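Murkberg Tabletop Arm
Demonstration units and benchtop packages
Distributor: Pravholm

Supplied as: arm, two-finger gripper, wrist camera, software license
List price: 1,826 per month on a one-year lease, or 1,736 on two years
Setup visit: 796, charged once
Stock: to order

We list the Murkberg because customers keep asking for it. Before putting it on the site, Leopold Eberhard and I went to the maker's open day in December, and what follows is our own view. The brochure is available on request, and it is a good deal more cheerful.

The demonstration was a table-clearing job using play food and toy dishes. Plush and plastic are forgiving things to pick up. A soft ketchup bottle gives when you squeeze it, and a real one full of ketchup has weight that moves.
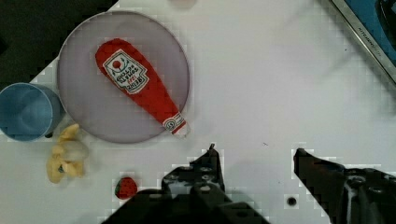 I asked Sabina Trnka, who ran the table, how the arm copes with an item it hasn't met. She said it "generalizes well" and offered a log of 1,041 trial picks. We asked for the failures to be marked. We are still waiting for that version.

Speed is another question. The brochure gives a cycle time but doesn't say what counts as a cycle. Leopold wanted to see the same pick repeated with the lights down, and was told the room wasn't set up for it.

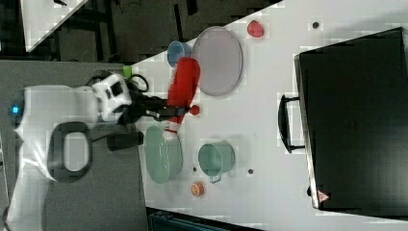

Noise was low enough to talk over, and the emergency stop was shown to anyone who asked. Those are points in its favor. Training is extra and is quoted per site.

Who should consider it: teaching labs and test benches with light, dry items. We would not sell it for a working kitchen at present, whatever the play food suggests.

Trial loans are handled by Anneli Rissanen. Bring your own objects, including the awkward ones.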